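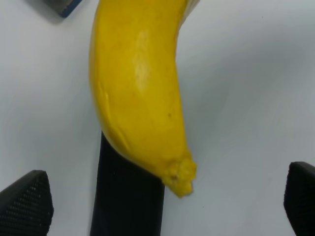

A squash should be picked before you think it is ready, according to one grower who wrote to us while this book was being revised, and most of the trouble people have in the kitchen comes from ignoring that. Other growers disagree. Summer squash left a little longer is heavier, sells for more, and does well enough in soup. Both views come up again later in the chapter, so it is worth keeping them in mind.

Home | Contents | Part 3 | Previous | Next
Posted 26 Mar 2022 by the Heltthorpe course team
14 shares | 3 comments

Chapter 3
Summer Squash: Choosing, Storing and Preparing

The squashes fall into two kitchen groups. Summer squashes are eaten young, skin and seeds included. Winter squashes are left on the plant until the skin is hard, and most of them are peeled or scooped out after cooking. The names have more to do with keeping than with the time of picking. A sound winter squash cut in October may still be good after Christmas, while a courgette from the same garden is past its best within days.

Yellow squash belongs to the first group. It may be straight or curved, and the neck is often narrower than the body. Colour can run from pale cream at the neck to a deep yellow at the blossom end, where the flower was attached. That end is sometimes smooth and sometimes knobbly. Bumps do no harm, but they hold soil, so wash them with a soft brush.

The first edition of this book, published by Brendard in 1975, gave yellow squash a single paragraph and advised boiling it for twenty minutes. We have dropped the advice. Long boiling leaves the flesh watery and the seeds loose, and most of the flavour goes down the sink with the water.

When choosing squash, look at the skin first. It should be firm and fairly bright. A small brown speck on the surface can be cut out and the rest used as normal – a soft patch is another matter, and usually goes deeper than it looks. Creases along one side may have been there from early growth, so press gently beside them before deciding. If the flesh gives under the thumb, leave it.

Store squash unwashed in the salad drawer and use it within three or four days. Water left on the skin speeds up rotting, particularly in a closed bag.

This chapter covers washing and trimming, the basic cuts, and salting before frying. The Upadhyay method of slow cooking in a covered pan is set out in section 3.3, with timings for the Rusto hob used in the practical classes. Students with a different hob should test one small batch first and write down the result.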